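搜索 请输入关键词
阅读时间 约 11 分钟

货架上的一袋豆面丝

我对小杂货店后排货架的感情,大概超过了我对大多数餐厅的感情。餐厅要订位,要看菜单,要在服务员面前装作很懂的样子。货架只要求你站着,而且愿意站多久就站多久。我住的这条街拐过去两个路口有一家店,招牌上写的是 Gukevano,字掉了一半漆,里面卖大米、洗衣粉、灯泡、香料,最里头那一排卖咸味零食。我每个星期都去,有时候买东西,有时候只是去看看又来了什么新的。

去年冬天我搬到 Urnville 的时候,带的行李很少,朋友更少。头一个月我几乎每天下班都要绕到那家店去,最初是买鸡蛋和葱,后来鸡蛋和葱成了借口。人在一个新地方,最先熟悉起来的往往就是一排货架。第三层左边是什么,下面那层靠墙的是什么,哪一种总是最先卖空,哪一种的袋子上慢慢落了灰,这些我比邻居的名字记得还早。

我想替这种货架说几句好话。这几年大家谈吃,喜欢谈产地、谈手艺、谈师傅,连一碗面都要追溯三代。我也爱看这类文章。可是咸味零食几乎没有人认真谈。它们被归在"垃圾食品"那一栏里,好像一进了塑料袋,就不配有风味、有传统、有讲究了。我觉得这太冤枉了!一袋做得好的咸脆零食,要考虑的事情一点也不比一盘炒菜少:粉磨到多细,面团多软,油温多高,香料在下锅前放还是出锅后撒,咸味是先到还是后到。吃的人只用三秒钟就下了判断,做的人可能琢磨了半辈子。

先说 sev 这种东西

我第一次知道 sev,是在公司的茶水间。同事 Tayla Katene 拿了个玻璃罐子放在微波炉旁边,里面是一团团金黄的细丝,我以为是炸过头的粉丝。她让我抓一把,我礼貌性地捏了几根,然后站在那里又捏了几根,然后开始用手掌接着吃,一直吃到开会迟到。

简单说,sev 是印度的一种油炸细丝,底子通常是鹰嘴豆粉,和成软面团,装进带孔的压筒里,直接往热油上方一圈一圈地挤。粗的像铅笔芯,细的像缝衣线。挤出来的时候是一整片圆圆的网,捞起来放凉,一碰就碎成小段。Aloo sev 的 aloo 是土豆,面团里加了土豆,味道就从豆子的香往土豆的甜那边挪了一点。做法各家不同,有人放薄荷,有人放干芒果粉,有人只放盐和辣椒。

它迷人的地方在于"细"。薯片是一片一片的,咬下去咔嚓一声,事情就结束了。细丝不一样,一口里有几十根,碎得有先有后,声音是沙沙的,像踩在很薄的霜上。而且它几乎没有"中心",每一根都是表面,每一寸都挨过油、沾过盐。爱吃锅巴边、爱吃烤肉焦角的人应该立刻明白我在说什么。有些食物你要吃过软的部分才能到达脆的部分,细丝全是脆的部分。

我母亲听我在电话里讲了十分钟,问:"那不就是馓子吗?"我说不太一样,馓子粗,是小麦面,要掰着吃。说完我自己也犹豫了。隔着那么远的两个地方,都有人想到把面弄成细条,扔进油里,放凉了收起来慢慢吃,过节的时候端出来待客。你很难说这是巧合,也没有必要说谁学了谁。热油和面团摆在一起,人大概迟早会走到这一步。小时候我外婆炸馓子,两根长筷子撑着面圈在油里一抖一绷,我们几个孩子蹲在门口等碎的那几根,因为整的要留给客人。碎的更好吃,这件事我们从来没有告诉大人。

货架是怎么说话的

超级市场的零食区我也逛,可是那里的货架说的是另一种话。什么东西放在视线高度,什么东西放在脚边,都是算过的。灯打得匀匀的,每一种口味占几个面,换季就整排推倒重来。你在里面走,觉得自己像一封被分拣的信。

小店的货架是另外一回事。灰色的钢板,立柱上一排排的孔,哪一层高哪一层低,全看来了什么货。袋装的东西站着放,站不住的就靠着旁边的。最上面那层也不浪费,总有一两包探出头来。没有人给它写过方案,可是看久了你会看出道理:店主知道哪些人来,知道他们的手习惯往哪里伸。给孩子买的放低一点,给自己买的放高一点,家里来客人要买的大包单独码一处。它是一点一点被顾客的手摸出来的形状。

我尤其喜欢这种架子的不遮不掩。孔就是孔,铁就是铁。这样的立柱我在仓库里见过,在车库里见过,在我叔叔修自行车的铺子里也见过,换了层板就能从放轮胎变成放饼干。家具店里那些假装不是架子的架子,反而让我有点着急。

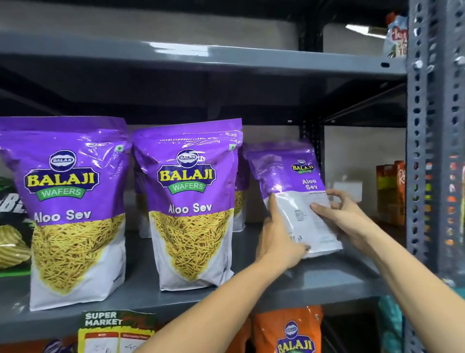
关于包装,我要多说几句

那两袋紫色的 Aloo Sev 站在一起,我每次看见都心情很好。紫得那么亮,一点不害羞。黄色的大字 BALAJI,下面压一条绿色的飘带,再往下是一个倒三角,里面满满当当全是金黄的细丝。设计课的老师看了恐怕要皱眉,我却觉得这是非常诚恳的包装。它要告诉你的事情只有两件:谁做的,里面是什么。两件都说得很大声。

眼下流行的零食包装正好反过来。米白色底子,正中间一行小小的字,留白多得可以停车,你翻过来读完背面的一段散文,还不知道里面是坚果还是肥皂。我不反对好看,我家里就有好几个这样的袋子,舍不得扔。可是饿的时候我不想读散文。我想看见那张大大的、热热闹闹的照片,黄澄澄的一堆,看得我手指头已经开始觉得油了。

还有颜色。小店的货架是整条街最鲜艳的地方,冬天尤其如此。外面下午四点多就暗了,人行道是灰的,大衣是黑的,推门进去,灯管白晃晃地照着,灰色钢架上冒出来紫的、红的、橙的、绿的。我有时候觉得自己每星期走那两个路口,一半是去补颜色。商店的层板越朴素,袋子就越显得隆重。要是哪天有人把架子换成胡桃木,再配上射灯,我会很难过。

我知道有人会说,色彩鲜艳是为了哄你多买。当然是的。可是花也是为了哄蜜蜂,我们照样给花写诗。

怎么吃,以及吃多少

直接抓着吃当然好,但细丝的本事远远不止这一样。我这一年里试出来的用法,随便记几种:

白粥上面撒一把。这是我最得意的发现。粥要稠,要烫,撒下去立刻吃,第一口是脆的,第三口开始吸了米汤变得柔韧,像极细的油条。再滴几滴香醋,一碗可以吃得人额头冒汗。

拌黄瓜。黄瓜拍碎,盐、蒜、一点糖,上桌以后当着大家的面撒,晚一分钟都不行。

番茄鸡蛋面。我知道这听起来像胡闹,请试一次再骂我。

切碎的洋葱、番茄、香菜、煮土豆块,挤半个柠檬,最后堆上细丝,堆得像一座小山。这个是 Tayla 教我的,她说她家里每个人的比例都不一样,每个人都认为别人的比例是错的。她自己放的柠檬多到我眼睛眯起来。我现在也放那么多。

夹在吐司里,和黄油一起。深夜专用,不宜声张。

至于吃多少,我不打算在这里装营养师。它是油炸的,是咸的,谁都知道。我的办法是用碗,绝不对着袋子吃。倒进小碗里,袋口折两折,夹子夹好,放回柜子,然后才坐下。碗空了想再添,就得站起来走一趟,大多数晚上我懒得走。也有的晚上我走了两趟。

保存倒是值得认真一点。细丝的敌人是潮气,比薯片还怕,开了袋的第二天就能觉出不同。玻璃罐最好,盖子要严。受了潮也别急着扔,平底锅不放油,小火翻一两分钟,摊在盘子里晾凉,能救回来七八成。我用这个办法救过整整一罐,那罐子是从旧货店里买的,罐底印着 Sheehan,我一直没弄清是厂名还是人名,反正密封圈很好使。

一点不同的意见

前阵子我把这些想法讲给一位老同学听,他在 Prildale 做食品采购,听得直摇头。他说我把小店浪漫化了,说小店的货不全,价钱也不见得便宜,想买的口味常常没有,有时候一断就是半个月。他说得都对。我写这篇东西的前一天就扑了个空,想买的辣味绿豆没有了,店主说下星期,他每次都说下星期。

可是我想,货不全也是一种乐趣。正因为想要的没有,手才会伸到旁边去。我认识的好几样东西都是这么认识的:炸扁豆,裹了香料的花生,一种我至今念不准名字的米片混合,里面有咖喱叶,还有葡萄干,咸里突然冒出一颗甜的,吓人一跳。在网上买东西,搜索框里打什么就来什么,打不出来的字,你就永远吃不到。而我在遇见 sev 之前,是绝对打不出 sev 这三个字母的。

货架替我打出来了。它把我不知道的东西和我知道的东西放在一起,不分先后,不加推荐,也不告诉我"购买此商品的顾客还购买了"什么。偶尔排在我前面的老先生会替它说一句。有一次我拿着两袋犹豫,他用下巴指了指左边那袋,付了钱就走了。左边那袋果然好吃。

去你自己的那一排

所以我的建议很简单。你住的地方附近多半也有这么一家店,可能卖的是印度的东西,可能是越南的、土耳其的、埃塞俄比亚的,也可能就是老家隔壁省的。门脸不大,你路过了很多次。挑一个不赶时间的傍晚进去,径直走到最里面,在咸味零食前面站定。不要查手机。看颜色,看照片,轻轻捏一捏袋子(轻轻的!),听听里面的声音,然后买一袋你完全不认识的。

回家找个小碗倒出来。先空口吃几根,再想想它配什么。要是不喜欢,带去办公室,放在微波炉旁边,总会有人开会迟到的。

我这星期的那袋已经见底了,罐子里只剩一层碎末。碎末我打算明天早上撒在粥里,然后下班再去一趟,看看绿豆到了没有。

2022年12月11日,星期日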